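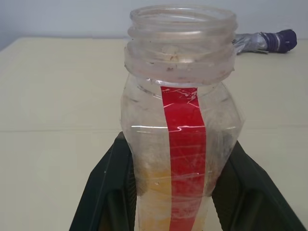 # Chapter 6: Teaching by Hand, Teaching from Afar

Most of us learned to tie our shoes with somebody else's hands around ours. There was talking, of course, and rabbit ears and trees and holes and all the rest of it, but what stayed with us was the feel of the loop being pulled snug. I like to begin this chapter with shoelaces, even though we won't tie any, because everything in the next forty or so pages grows out of that old arrangement: one party knows how the job goes, the other has the limbs that will have to do it, and somehow the knowledge has to cross over.

In Chapter 5 you wrote motions down as lists of positions. If you did the exercises (and I do hope you did, even the tedious one with the pegs), you'll remember how quickly the list got long, and how it fell to pieces the moment a peg was moved by the width of a finger. Now we set the list aside for a while. We are going to show the robot what we want.

## 6.1 Two ways of showing

There are two main ways to go about it, and you'll meet both in the lab.

The first is **kinesthetic teaching**, a long name for taking hold of the arm and moving it yourself. The motors are put in a mode where they carry the weight of the arm and otherwise let you push it wherever you please. You lead the gripper to the object, close it, lift, carry, set down, let go, and all the while the joint angles are being written to a file. Students take to this within minutes. It feels like dancing with a very patient partner! The trouble comes with two arms, when you find that you have only the usual number of hands, and that your own elbow keeps getting between the wrist camera and the very thing it ought to be looking at.

The second way is **teleoperation**. You stand or sit apart from the robot and move something else, and the robot follows. That something else may be a joystick, a pair of handles tracked in space, or a smaller copy of the arm itself, called the *leader*, whose joints are read and sent along to the *follower*. Your body stays out of the picture, both arms can work together, and what the cameras record is very close to what they'll see later on, when the robot works by itself. The price is that you lose most of your sense of touch. You will squeeze too hard at first. Everyone does, and I certainly did.

## 6.2 A bottle as a first subject

We use an old plastic bottle for a good part of this chapter, and I want to say a word in its favor. Textbooks are fond of wooden cubes, and cubes are fine things, but a cube forgives nearly everything. A clear bottle forgives rather little. It is see-through, so a camera may pick up the table behind it just as readily as the thing itself. It throws small bright glints that shift whenever the arm shifts. It gives under pressure, and how much it gives depends on where you take hold: near the collar the plastic tends to be stiff, and farther down the body it may buckle.

A leftover bit of label is a real help, by the way. A patch of strong color gives the operator something to line up with, and it gives the learning program something steady to find from one recording to the next. Don't be in a hurry to peel it all off.

When you hold a bottle from two sides, look at where the fingers meet it before you look at anything else. Are they at the same height? Do they press toward each other, or does one sit a little forward, so that the bottle wants to turn? A grip that is slightly crooked will often survive the lift and then give you grief on the way down, and by then you'll be blaming the wrong part of the motion.

## 6.3 One arm helps the other

Once a single grip feels natural, bring in the second arm. The step is bigger than it sounds. Your two hands have been cooperating since you were a baby and you have long since stopped noticing how they do it: one steadies, the other works, and every so often they trade. On a pair of robot arms the trade has to be shown in full. The receiving gripper must arrive, settle, and close *before* the giving gripper opens, and there is a short stretch in between when both are holding on. Go slowly through that stretch. If the two arms disagree by even a little, they'll be pulling against each other through the object, and a thin container is a poor place to settle an argument.

Pay attention to the approach as well. Two wrists crowding in around something small leave very little room, and it's easy to have one finger pass in front of the object and hide it from the overhead view. Some overlap can't be helped. What you can do is bring the arms in at different angles, and keep the cables in mind, because a cable that hangs nicely at rest can drag across the table once the wrist has turned. 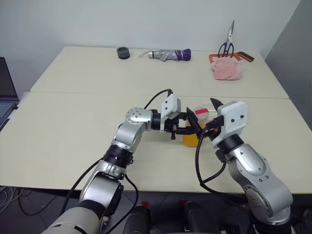

**RENDINA, January**

I'm copying the next few paragraphs from my teaching notebook nearly as I wrote them, because I think a beginner is better served by an ordinary afternoon than by a perfect one.

Santino Figueroa had the controls and Merle Ashby kept the log. Our target was 100 demonstrations of a two-handed hold, and we stopped with 82 that we were willing to keep. The others went for all the usual reasons. In several, Santino paused to think, and a learner will copy a pause as faithfully as it copies a reach. In a few, he started the recording with the arms already on their way. One was lost to a sneeze.

Merle raised a question that I've put into this course ever since. She wanted to know whether we should clear the far side of the table, where there was an umbrella, a pair of scissors, a saw and a bit of pink cloth. My habit would have been to tidy up. We talked it over and left everything where it lay, and on later rounds we moved those things about on purpose. A robot that has only ever been shown a bare table may come to lean on the bareness, and then somebody sets down an umbrella and the whole skill goes wobbly.

We also changed operators partway through, and I'd urge you to do the same. Houshang Najafi took over from Santino, and the difference was plain in the log: Houshang comes in high and drops straight down, while Santino likes to slide in low from the side. Both ways are good. Mixed together without a note of who did what, they can confuse a simple learner badly, for it may try to average the two and go through the middle, where the bottle is. In Section 6.5 we'll look at methods that cope with this more gracefully. Until then, write the operator's name beside every recording.

## 6.4 Before you begin the lab

Read the emergency stop procedure on the lab sheet once more, please, and find the button with your hand while you're looking somewhere else. Then work through these with your partner:

1. Move each arm through its whole range with the grippers empty, and watch the cables as you go.
2. Open and close each gripper on a soft object until you can stop at first contact.
3. Agree aloud on where a demonstration starts and where it ends. Write both down.
4. Record six practice runs, play them back, and throw them all away.

The fourth step always gets a groan. Do it anyway. Your sixth run will look so unlike your first that you'll be glad neither one is in the data, and you'll have learned how the playback controls work, which you will need for the trimming exercise in Section 6.5.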